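Course Handout 6: Reading a Product Offer for a Two-Arm Household System
Introduction to Service Robotics
Thursday, September 4, 2025

Purpose of this handout

Students have now met the main parts of a robot arm and the common ways of guiding one. The present unit turns to the offer itself: the document a supplier sends when it wants to sell or lease a complete system. The case for the unit is the Kanel two-arm kit, which is supplied by Ferrand together with a service plan named Prorham. A competing offer from Jomex is used for comparison in the second half of the session.

Students should read the handout before class and bring a copy of the review sheet.

1. What is on offer

The Kanel kit is sold as one package. According to the offer, it contains two jointed arms, two grippers, a wrist module for each arm, the cabling, the control computer and the software license. The buyer provides the floor space, the power supply and the objects to be handled. Furniture is not part of the package, and the supplier asks only that the work surface be level and firmly fixed.

The kit is described as suitable for "light household handling." The term is not defined in the offer. Students should note this, as an undefined term in a product offer usually has to be settled in writing before an order is placed. A bowl, a plate and a fork may all be light, but they place different demands on a gripper. A bowl has a rim that can be pinched. A plate lying flat gives the fingers little to hold. Cutlery is thin, hard and often shiny, and it can turn in the grip once it has been lifted.

The Prorham plan covers inspection, replacement of worn finger parts and telephone support. It does not cover damage from liquids. For a product intended for kitchens, this exclusion deserves a question to the supplier.

2. Work at the counter and at the table

The kit should be judged against the two kinds of surface on which it will be used most: a counter holding dishes and packaged food, and an open tabletop. Students should pay attention to the position of the grippers in relation to the edge of the surface, and to the path taken by the cables.

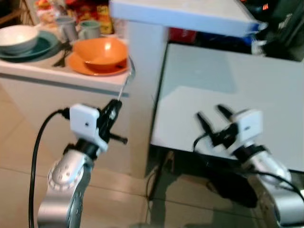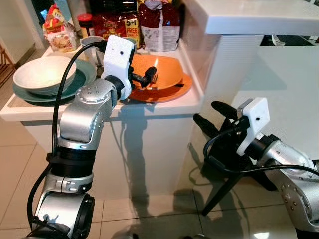
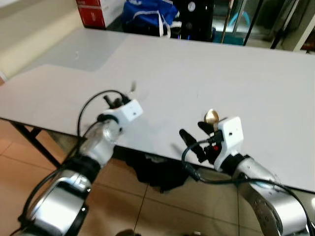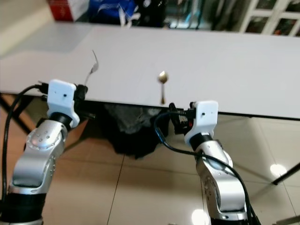 Figures 1 to 4. Two-arm work at a kitchen counter (first and second) and at a white table (third and fourth).

Three matters should be drawn from the figures for discussion.

Cable routing. The cables run outside the arms and form loops near the wrists. External cables are easy to inspect and to replace. They also take up room, and a loop may catch on a mug handle or the corner of a shelf. The offer gives the reach of the arms but does not state how much clearance the loops need. A buyer with a narrow counter should ask for that figure.

Object type. In the second figure the left gripper is just above the rim of an orange bowl, which stands on a plate of the same color. When two objects share a color and touch each other, a vision system may have difficulty finding the line between them. The fourth figure includes a fork and a gold-colored spoon, both upright. Reflective metal is a known source of trouble for many cameras, and the offer makes no statement on it.

Edge work. The fourth figure has both grippers at the front edge of the tabletop. Working close to an edge raises the question of contact force. Students should look in the offer for a force limit, and should record whether the limit applies to the whole arm or to the fingers only.

3. Comparing the two offers

The Kanel and Jomex offers are not laid out in the same way, and part of the exercise is to bring them into a common form. Points to be compared:

Price of the hardware, with and without the control computer.
Length of the service plan and the conditions for ending it.
Time allowed for setup and training on the buyer's premises.
Parts treated as wearing parts, and who pays for them.
Software updates during the plan and after it has ended.
Noise level, where given.

The Kanel offer sets the inspection interval at 3,000 operating hours. The Jomex offer sets it at 183 days, whatever the hours worked. These terms cannot be compared directly. Students should choose a daily pattern of use, convert one interval into the terms of the other, and show the calculation. A household that runs the system for a short period each evening will reach a different result from a training kitchen that runs it all day.

The lease terms also differ. Kanel may be leased by the month from January onward - Jomex is offered for purchase only. Where a lease is chosen, the return condition of the grippers should be read with care.

4. Completing the review sheet

The review sheet has seven headings. Each must be filled in for both offers. Where an offer gives no information, write "not stated" and do not estimate. Marks are given for accurate reading and for the quality of the questions put to the supplier. No marks are given for choosing one product over the other.

Answers should be written in full sentences. Quotations from an offer must carry the page number. Diagrams may be attached on a separate page.

5. Before the next session

Read the warranty section of both offers. Prepare two written questions for Ferrand, at least one of which concerns the Prorham plan. Completed review sheets are handed in at the start of the session, and late sheets are accepted only by prior arrangement with the course office.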